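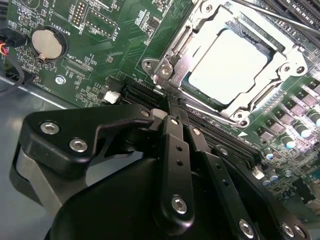 Ruba Khoury wrote in to say her takes look fine when she plays them back and then the arm learns nothing from them. She does the CPU lever by remote, fast, and she's good at it. Too fast, I'd bet. Slow down and read on, most of this is for you Ruba.

TIPS FOR SHOWING AN ARM A JOB INSIDE A PC CASE
Notis Workshop Page - updated Apr 2, 2021

Quick list, no order. Add yours at the bottom.

Before you start

Lay the tower on its side. Panel off, panel out of the room if you can, you will step on it.

Tape marks on the table for two corners of the case. Then move the case a little between takes on purpose, a finger width, a slight turn. Write down which takes got moved. If every take has the case in the same spot the arm learns the spot and nothing else.

Use a dead board for practice. Socket pins bend if you look at them wrong. Leave the old processor sitting in there with the frame closed till you can hit the lever clean 5 times running.

Power cord out of the wall. Hold the power button a few seconds after. Yes every time.

Tie back loose wires, but not all of them. A real case has wires in the way. I leave one bundle where it wants to be.

By hand or by remote?

Both, for different things. Pushing the arm around by hand is good for the big moves - over the case, down, back out. You feel the weight and you find out where the elbow wants to go. Bad for the last bit, your arm shakes and your sleeve ends up in the wrist camera.

Remote for the last bit. Turn the speed scale way down before you get near the board. Finn Dreßler runs his at 50 percent for the trip in and 17 once the fingers are below the rim of the case. I copied him and quit scraping things.

Don't switch from hand to remote in the middle of a take. Two files. Stitch later or don't.
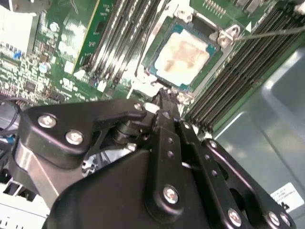 Coming in at an angle beats straight down, at least for the lever. Straight down and your own gripper blocks the wrist view right when you need it. Tilt so the tips show past the body. If you can't see both tips on the wrist screen back up and come in agian.

Pause before contact. One slow breath. Then press, then pause again. Those little stops look dumb on playback but they give you a clean place to cut, and the contact part doesn't get smeared together with the move.

Lever moves: down, out sideways, up. Do them as separate strokes. People who have built a lot of PCs do it as one swoop with the thumb, and then try to swoop with the remote. Doesn't work. The hook on the frame catches.

Keep off the memory slots. Know where your other finger is!! Everybody watches the finger doing the work and the idle one goes into a capacitor.

Old thermal paste - wipe it for some takes, leave it on for others. Same reason as moving the case. Gloves if you are wiping, it gets on the fingertips and then on everything.

Cameras

One on the wrist, one fixed off to the side and high. The fixed one is for the approach, the wrist one is for the last inch. Check the fixed view before the first take of the day, bump the stand once and a whole morning is junk. Ask me how I know.
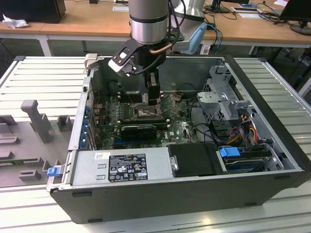

Side view with the tower laid flat and the gripper down over the board.

Lights: turn off anything right over the socket. The metal frame throws glare and the processor top goes plain white on the wrist camera. A lamp off to one side is better. Cheap desk lamp, sheet of baking paper over the front (LED bulb only, not a hot one).

Bad takes

Keep the ones where you missed and then fixed it. Name them so you can find them. I put FIX on the end. Throw out the ones where you sneezed, dropped the remote, or somebody talked to you and you drifted.

Stop when your hands get tired. My last takes in a long session are always mush and I end up redoing them in the morning anyway.

Name files the same day. In September I had a folder full of "test new 2" and lost most of it.

From readers

Ginette Lavoie: a foam pad under the remote wrist, the kind for keyboards. Less shake.

Ehab Shawky: say out loud what you're about to do before each stroke. Sounds silly, slows you down the right amount.

More on screws next time, they need thier own page.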